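May 10, 2019

Presau tableware, glaze wear and colour. Second session on the pastel plates.
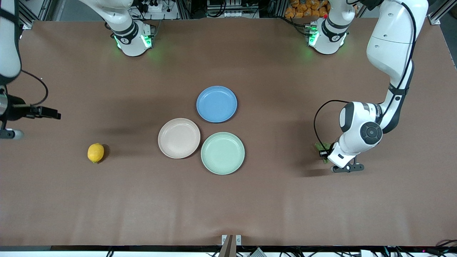 Purpose today was to settle which plates go forward to the wash trial and to fix the food items for the contact marks. Milagros Dalisay wants one plate per colour, no duplicates, so the set is blue, pink and green. The pink is listed by Presau as "shell" and reads closer to beige under our lights. I have kept "pink" in the log to match the January entries.

Masses, dry, on the small balance:

- blue: 340 g
- pink: 340 g
- green: 400 g

Green repeated twice with the same result. Either it comes from a different mould or the wall is thicker. Will section a reject if Dilley can spare one.

Rims checked by fingertip and then with the loupe. Blue has a pinhole on the underside of the rim, not through to the body. No chips on the other two. All three sit flat on the brown table, no rocking.

Food items: one lemon, yellow with a bit of green still at the tip, and small pieces of green vegetable. Lemon is for the acid spot test. Cut it only when the plates are ready, as the juice from the January batch had been standing overnight and the readings drifted. Vegetable pieces go on whole, one per plate, and are not to be pressed down.

Spot test procedure as before: 2 ml juice at the centre of the plate, cover, 12 hours, rinse with cold water, wipe once, read gloss. Keep the lemon well away from the plates until then – the last set picked up oil from the peel and the control readings were useless.

The brown surface is fine for handling but poor for colour work. It throws a warm cast on the underside of the pale glazes, worst on the green. Grey card under each plate for the colour readings.

Outstanding:

- ask Samonte for the glaze batch numbers
- Flemotel detergent, more than one bottle, same lot
- new felt for the gloss meter base
- label the undersides in pencil before Monday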